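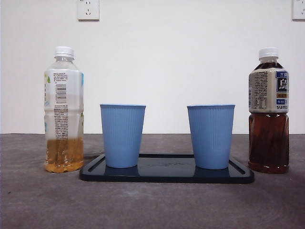
Dragica Dumitrescu

Speaker notes, January 9, 2018

Start with the Latlow game. Ask who was there. Hands will go up – more hands than the park has seats, probably.

Latlow's starter went seven innings without a hit and got pulled at 29 batters' worth of argument from the bench. Skip that joke if the room is quiet.

Main point: I don't trust the pitch count rule as we use it. Coaches quote it like scripture. Ask where the number came from. The Koyama handout says so, and the Koyama handout cites an older Koyama handout.

Slide 2. Stitau's bullpen in September. Three relievers, all under the limit, all throwing to hitters who had seen them the night before. Read the line score out loud, slowly.

Warmup throws don't get counted. Neither do pickoffs. A kid who is "at 50" may have thrown a lot more than that. Pause here.

Slide 3. Lusterura's tracking app. They want 800 dollars a season from each club. I asked for the data behind the red-light warning and got a brochure. Be fair – the charts are easy to read. Say that, then move on.

Expect pushback from the Stitau people. Let them talk. If someone says "better than nothing," ask them how they know.

Keep the last 20 minutes for questions. Bring the spare scorebook.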